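You are here: Home / How-to / Furniture / Cleaning and checking a plastic step stool

Cleaning and checking a white plastic stool

Posted 9 July 2020

White plastic stools are cheap and light, and they last for years if you look after them. Most people wipe the seat and leave it at that. The dirt you don't see is on the underside, where the moulding has ribs and shallow recesses that hold dust and soap.

This page covers a moulded stool with four tubular legs. The one we use is a Praltach, but the Funalville stools go together in much the same way.

What you need

A bowl of warm water
Washing-up liquid
An old toothbrush
Two soft cloths, one for washing and one for drying
A table at a comfortable height

Step 1. Clear the table and wipe it down. Grit on a glossy top will scratch both the table and the stool. Keep your drying cloth to one side where you can reach it.

Step 2. Turn the stool over so that the seat faces down and the legs point up. Take hold of it by both edges of the seat. Don't lift it by one leg, as this puts strain on the collar where the leg meets the seat.

Step 3. Look over the underside before you wet it. Check the rim and the ribs for hairline cracks. Press lightly on each rib with your thumb. If anything gives or clicks, stop using the stool for standing on.
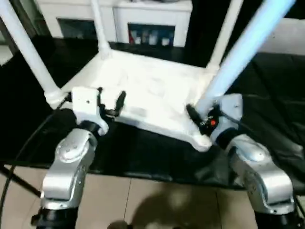
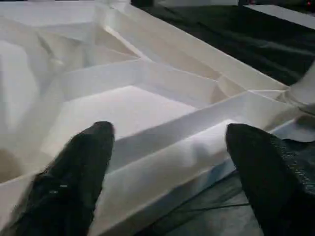 Step 4. Brush the loose dust out of the recesses with the dry toothbrush, working from the middle towards the rim.

Step 5. Dip the brush in soapy water and scrub along the ribs and into the corners. Go round each leg collar twice. For grey marks that won't shift, leave a little neat washing-up liquid on them for ten minutes. Avoid scouring pads and cream cleaners, which dull a matt finish.

Step 6. Rinse with a clean wet cloth and dry straight away. Tip the stool on its side for a minute so that any water in the recesses can run out.

Step 7. Try each leg for movement. A slight twist is normal on a stool with separate legs. If a leg rocks, push it firmly home and try again.

Step 8. Stand the stool on a level floor and press on each corner in turn.

How often?

We do ours every May and again before winter. A stool kept in a bathroom needs it more often.

Related pages: Jatska folding chairs, replacing the feet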